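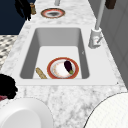 Sink task, simulated kitchen: aubergine on a plate in the basin, bread roll to the left.

Laizer Binar 2 kitchen arm software
Product page and current limits

Binar 2 is control software for a single counter-mounted arm with a parallel gripper. It is written for kitchen clearing work: taking food and crockery out of a sink, moving them to a named place on the counter, and putting them back. It is supplied with the simulated kitchen used for its acceptance tests, so a buyer can repeat our figures before fitting any hardware.

Buyers usually ask whether it can do the washing up. It can't. It moves objects between places it has been told about. Scrubbing, rinsing and judging whether a plate is clean are outside the present release.

What it does now

Picks single objects from a basin and sets them down in a marked area.
Handles firm food items such as aubergines, carrots and bread rolls.
Lifts round plates by the rim when the rim is clear of the basin wall.
Takes instructions as short written commands, for example "put the aubergine on the counter".
Stops and reports when it loses sight of the target.

What it does not do yet

Wet cutlery.
Glassware of any kind.
Stacked plates.
Objects pressed into a corner of the basin.
Turning taps on or off.
Anything below counter height.

The sink task

The sink task is the longest part of the acceptance set. An item of food lies in the basin, sometimes on a plate, with other food nearby. The arm must remove the named item and leave the rest. A basin is harder than a flat counter for two reasons. The walls limit the angles from which the gripper can come down, and a tall tap beside the rim blocks part of the approach on that side. A roll lying against the front wall has to be gripped across its width, with the fingers entering between the roll and the wall, or else dragged clear first. Binar 2 tries the first and falls back on the second.

Food lying on a plate brings its own fault. If the fingers close too low they catch the plate, and the plate comes up with the item or tips. The release before this one did so often enough that we withdrew the task from the published results. The current version estimates the height of the plate surface and closes above it.

Test results

The acceptance set has 663 simulated runs. Binar 2 completed 558 of them without a reset. A run counts as complete only if the named item is at rest in the target area and no other object has left the basin. Runs in which the plate was moved but stayed in the basin are counted as complete and flagged in the log.

Results in simulation do not carry over directly to a real kitchen. Friction, reflections from a wet basin and soft food all lower the rate. We do not quote a figure for real kitchens, as the spread between sites is too wide for a single number to be of use.

"I would fit it today for sorting dry goods on a counter," said Glória Godinho, who runs kitchen trials at Laizer. "For an open sink in a family home, I would wait."

Fitting and supply

Arm mount: fixed, to the counter or a rigid stand. Wheeled bases are not supported.
Cameras: one fixed view over the basin, one on the wrist.
Lighting: even overhead light. Direct sun on a white basin will cause missed picks.
Computer: supplied, pre-loaded, wired network only.
Gripper pads: soft, replaceable, supplied in pairs.
Simulated kitchen: included, with the sink, counter and plate layouts.

The arm is not sold with the software. Funance arms are supported from the factory; other makes need a driver, quoted separately.

Safety

The working area must be kept clear of people while the arm is powered. A stop button is required within reach of the counter. Binar 2 does not detect hands.

Availability

Orders are handled from the Trodville office. The next release is due in July and adds plates resting against the basin wall. Existing licences include it. Cutlery is under test and has no release date.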